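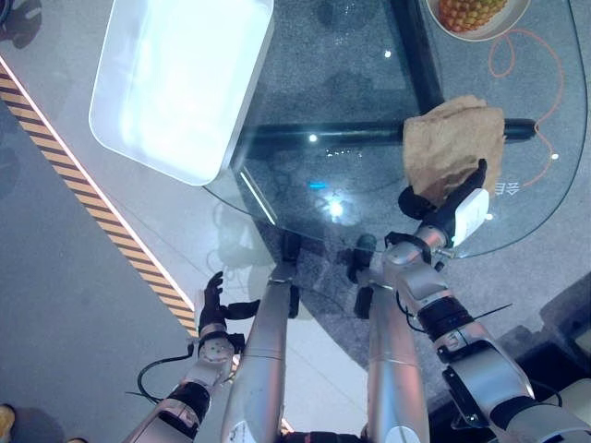
솔직히 로봇 정비하는 분을 만나러 간다고 했을 때 저는 기름때 묻은 작업복에 커다란 스패너를 상상했어요. 그런데 Lallbridge 작업장에서 저를 맞아 준 정비 담당자의 주머니에서 나온 건 면봉이랑 치과용 거울이었습니다. (진짜로요!) 이분이 맡은 건 양팔에 여러 손가락 손이 달린 기체 한 대인데, 오전 내내 제가 본 건 거의 다 손 얘기였어요.

"팔은 웬만해선 말썽을 안 부려요. 늘 손이죠. 손가락 관절은 작고, 힘줄 역할을 하는 와이어는 가늘고, 하루 종일 뭔가를 쥐었다 놨다 하니까요."

하루는 아침 7시 반에 시작한답니다. 전원을 넣기 전에 케이블부터 손으로 훑는다고 해요. 팔꿈치 쪽을 지나는 선, 손목에서 빠져나오는 선, 커넥터 순서로요. 저도 한번 만져 봐도 되냐고 했더니 장갑부터 주시더라고요.

"손목 쪽 케이블은 여유를 얼마나 두느냐가 제일 까다로워요. 짧으면 손목을 끝까지 돌릴 때 당기고, 길면 탁자 모서리에 걸려요. 처음 한 달은 그것만 열세 번 다시 묶었어요. 지금도 마음에 쏙 들진 않아요."

그다음이 영점 잡기. 손을 활짝 편 자세로 놓고 관절마다 값을 읽어서 어제 것과 비교합니다. 차이가 크면 그날은 작업을 안 시키고 와이어 장력부터 본대요. 관리 프로그램은 Marnotix라는 걸 쓰는데, 쥐는 동작이 4,000회를 넘기면 화면에 노란 줄이 뜬다고 해요. 그럼 그 줄이 뜰 때 부품을 가나요?

"아뇨, 그건 너무 늦어요. 저는 200회쯤 남았을 때, 아니 딱 200회 남았을 때 미리 세웁니다. 급하게 분해하면 꼭 나사를 하나 흘리거든요. 그 나사 찾는 시간이 정비 시간보다 길어요."

정비가 끝나면 시험을 하는데, 저는 여기서 제일 신이 났어요. 시험 물건이 종이봉투예요! 구겨진 갈색 종이봉투요. 딱딱한 블록 같은 걸로 할 줄 알았거든요.

"블록은 손가락 하나가 덜 굽어도 그냥 잡혀요. 봉투는 안 그래요. 힘이 모자라면 빠지고 과하면 푹 찌그러지니까 상태가 바로 보이죠. 50번 집어서 한 번도 안 떨어뜨리면 통과예요. 봉투는 오래 쓴 게 좋아요. 새건 빳빳해서 별로고."

유리 상판도 시험에 한몫한다고 합니다. 미끄럽고 빛이 반사돼서 카메라 쪽 문제까지 같이 드러난대요. 대신 유리에 부딪히면 곤란하니까 정비 직후에는 팔 속도를 절반으로 낮춰 둔다고요. 바닥의 노랑 검정 줄무늬 얘기도 나왔는데, 팔에 전원이 들어가 있는 동안은 본인도 선을 넘을 때 꼭 소리를 내서 말한답니다. 혼자 있을 때도요? "혼자 있을 때 더 크게 해요."

가장 고생한 고장이 뭐였냐고 물으니 한참 웃으셨어요. 9월에 오른손 엄지가 오후만 되면 힘이 빠졌대요. 와이어도 갈고 모터도 갈았는데 그대로였고, Skastside에 있는 부품 업체까지 전화를 돌렸답니다.

"결국 커넥터 핀 하나가 살짝 누워 있었어요. 열을 받으면 떨어졌다가 밤새 식으면 다시 붙고. 그래서 아침 점검은 매일 통과한 거죠. 그 뒤로 점심 먹고 나서도 한 번 더 봐요."

얘기하다 보니 점심시간이 훌쩍 지나 있었고, 이분은 김밥을 드시면서도 정비 일지를 손에서 안 놓으셨어요. 일지는 종이 공책이에요. 프로그램이 있는데 왜 또 쓰냐고 했더니 "소리는 프로그램에 안 적히잖아요" 하시네요. 슬쩍 본 마지막 줄에는 '왼손 약지, 펼 때 삑. 내일 다시 들어볼 것'이라고 적혀 있었습니다.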